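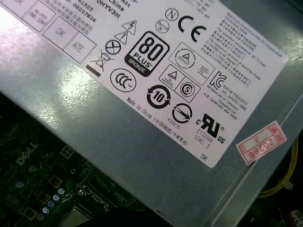 November, evening, studio notebook

Okay, the Benkirane border tiles. I opened the kiln at 7 this morning and stood there in my coat like a kid, and most of the load is lovely! The green came out deep and a bit streaky where it pooled in the leaf veins, just what Myung-ja has been after since spring. The honey color is another story. It's gone flat and a little chalky on the raised parts, and on the bottom shelf it's nearly beige. Same bucket, same brush, same person brushing (me), so I'm blaming the shelf.

Count for the order: 149 tiles wanted, 70 through the glaze firing and good enough to box. That includes the corner pieces. It does not include the 10 that warped, which I've put on the windowsill with a sticky note saying DO NOT PACK, in case anyone gets helpful again.

About the warping. All of them came from the batch I pressed the week the heat was blasting, and I remember turning them once and then forgetting. The edges lifted, maybe the thickness of a coin, but you can rock them with a finger and a tile setter will hate us. Da-eun thinks I should dry everything between boards with newspaper, flipping morning and night. I used to do that and got lazy. Back to the boards, then.

Things I tried on the honey glaze today, on broken bits:

- one extra coat over the bisque, left overnight before firing
- same glaze sieved again (there was a lot of sludge at the bottom, ugh)
- a thin wash of the green underneath, only to see
- nothing at all changed, top shelf, as the control

They go in with the next load. Numbers are scratched on the backs this time, not penciled. Pencil burns off, as I seem to relearn every year.

The heron mold is done for. The plaster has gone soft along the beak and every pressing comes out looking like a duck with a cold. I'll carve a new master from the old drawing, a bit deeper in the neck feathers so the glaze has somewhere to sit. Myung-ja wants the reeds moved left so the pattern runs across two tiles without that awkward gap. I said no at first and then laid it out on the floor and she's right, it looks so much better. So new reeds too, sigh.

Clay: the Vorach stoneware is nearly gone and I do NOT want to switch in the middle of an order. I've asked Cindatside to hold 2 more boxes for us (they're being nice about it). If it has to be the other body, we test shrinkage first, because the last time we just hoped for the best and ended up recutting the whole border.

Lirville fair: we still haven't decided what to bring. My vote is the small fish, the moon hares, and the seconds basket, which always goes first anyway. Da-eun votes for the big tree panel. It weighs a ton and I'm the one with the car, so I'd like that noted.

For tomorrow: wash kiln shelves and scrape the drip on the middle one, press more leaf corners, email Benkirane about the honey before they see it in person. Buy newspaper. Find the good sieve, I think it's in the glaze cupboard behind the cobalt.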